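The Bench Robot Is a Hobby, and We Should Say So

Posted 1/9/23 in Opinion

There is a sentence I have heard at our workshop so often that I now leave the room to make tea when I feel it coming. It goes: "And once it's set up, it'll just run."

I have belonged to the shared workshop at Dumum for a good while. I mend amplifiers and old radios there, badly at first and now less badly, and I have watched a lot of machines arrive with that sentence attached. The laser cutter was going to just run. So was the second-hand pick and place machine that now holds up one end of the timber rack. For most of this year the thing that is going to just run has been a pair of robot arms on a white bench near the back, and I've put in enough evenings on them to feel entitled to a grumble.

The job sounds like nothing. We sell a small electronics kit, called the Florby, to people who come to the beginners' course. A kit is a circuit board, some wires and a few connectors, laid out on a tray so they can be checked and bagged. A person can do it while listening to the cricket. The plan was for the arms to take the parts out of their bins and lay them on the tray, and for the person to do something more worthwhile, which on present evidence means standing beside the arms with a hand near the stop button.

I'm not against robots. I say this because every time I raise a doubt at the workshop I get treated as though I'd come in to smash a loom. I like the arms. I like the noise they make. I would happily spend every wet evening of the winter on them, and this last winter I nearly did. My complaint is with the story we tell about them, to new members and to ourselves, and to anyone we're asking for money.

What it cost

The arms came to us used, at a fair price, and I'll leave that out. The extras are where the story starts to wobble. Bins, tray, bench, mounting plates, grippers that needed new parts, cables, a better power supply after the first one started smelling of fish: $1642, by the receipts in the biscuit tin. Nobody had budgeted for it in one piece. It went out in dribs and drabs, thirty dollars here and ninety there, each purchase perfectly sensible on its own.

Against that you have to put what the old way cost, and the old way was a table and a cup of tea. We have packed 368 of these kits by hand since the course began. At that rate it will be years before we reach 1000, and I can't make any sum come out in which the arms pay for themselves before the course changes and the kit changes with it. I've been told that this is the wrong sum to do. It might be. I would like somebody to show me the right one, with figures in it.

The usual reply is that the arms can be turned to other work afterwards. I've heard it said of every machine in the building. It is true in the way that a caravan can be turned into a home office. The bench has been arranged for this job, the bins bought for this job, and the programs written for these parts, picked up from these spots. When we moved to a slightly different bag of connectors in March, a good part of what we'd done had to be done again. Other work will mean other bins and other programs, and a different biscuit tin.

Wires do what they like

If you have only seen robots in car plants, you'll have seen them handling things that stay the shape they are. A door panel is the same door panel every time. Our parts are mostly not like that. The circuit board is well enough behaved, being flat and round and stiff, but it has tall parts standing up on it that don't care to be squeezed, and a good side and a bad side to get hold of it by. The small metal connectors want to roll. Then there is the wire.

I have come to hate the wire. A short bundle of thin wires, dropped in a bin, never lands the same way twice. The strands splay out, the ends tuck under the middle, a connector snags on its neighbour. You or I would reach in without looking, feel the lump, give it a bit of a shake and lift it out. An arm with two hard fingers has to be told where to close them, and the place it was told about is usually where the wire was last time. If it gets hold of one strand and misses the others, the bundle hangs and swings, and where it settles is anyone's guess.

A fellow member with far more patience than mine pointed out that the trouble would vanish if we laid each bundle in the bin neatly, facing the same way, with a gap around it. Quite right. It would also mean that a person had carefully placed every part in one spot so that a machine could move it to a spot an arm's length away. I asked whether the person could simply put it straight on the tray. This was taken as sarcasm, and it was.

You'll find the same bargain under an awful lot of automation sold to small workshops. The machine does the last easy bit, and the awkward bit is pushed back up the line to a human who no longer appears in the brochure. I read the Bakker catalogue from cover to cover over the holidays, looking for a picture of whoever fills the bins. There's a great deal of blue light in it and no one filling a bin.

The bench gets tidier than the work does

I will give the project this much: it has made us tidy. The yellow bins were chosen for being easy to see against the white, and the steel tray has a sheet of plain paper in it so the parts will show up and the shine won't. All of that would help a person packing by hand as well. I've suggested as much. When we borrowed the idea of coloured bins for the resistor shelves, finding things got easier at once, and it cost us less than a pizza night.

A surprising share of the improvement people credit to a robot comes from the cleaning up that has to be done before the robot can cope. You could do the cleaning up and stop there. I'd bet that plenty of businesses could too, though it is hard to invite the local paper in to see a labelled shelf.

The bench looks its best when it is laid out for a run, a part or two to a bin and clean paper in the tray. With an arm down in that tray and a board on the paper, you can see how much metal we have brought to bear on something that weighs less than a biscuit.

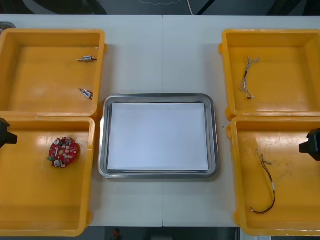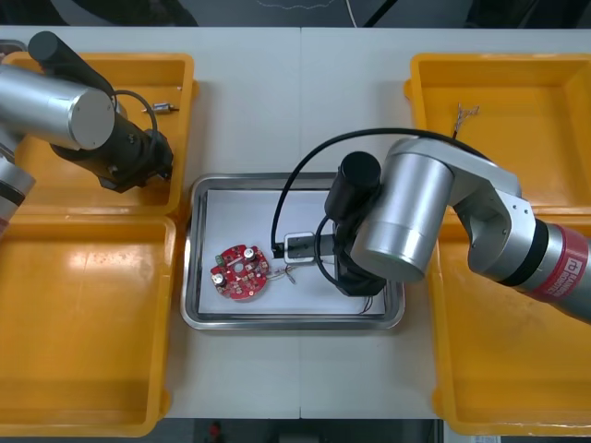
The Dumum bench, with its yellow bins and the steel tray in the middle.

What I would do with it

People assume that I want the arms sold. I'd vote against it. I would keep them, and I'd move them out of the column headed "saves time" and into the one headed "things we do for fun and to learn", next to the pottery wheel and the valve radios. Nobody asks my radios to pay their way. I've spent whole weekends bringing back a set that receives one station and a hum, and the workshop has never put out a newsletter saying that it'll transform our productivity.

Calling it a hobby would change how we treat it, and for the better. We'd stop hurrying it to be ready for open day. We'd let beginners have a go at it, which at present they can't, in case they upset the settings that the kits are supposed to depend on. Someone could spend a month on the wire problem alone with no one asking when the kits would be done. The kits would be packed at the table by the kettle, as they always were, and the person packing them would notice a cracked board, which is a thing I have yet to see either arm do.

I would also like us to be plainer with newcomers. Several have joined this year on the strength of the arms, hoping to set up something like it in a garage for a small business of their own. They deserve to see the biscuit tin. They should sit through an evening when everything goes well for an hour and then a connector rolls under a finger and the rest of the night goes on working out why. Some will love it, and they're the ones who should be building robots. The others have a business to run and will be better off with a good bench, decent light and some bins.

I've been told I will look foolish when the arms are packing kits on their own through the night. Perhaps so. I've offered to bring the cake if they get through a full evening's kits with no hand in the bins, and I'll make it a proper one, with fruit. So far I haven't had to buy the sultanas.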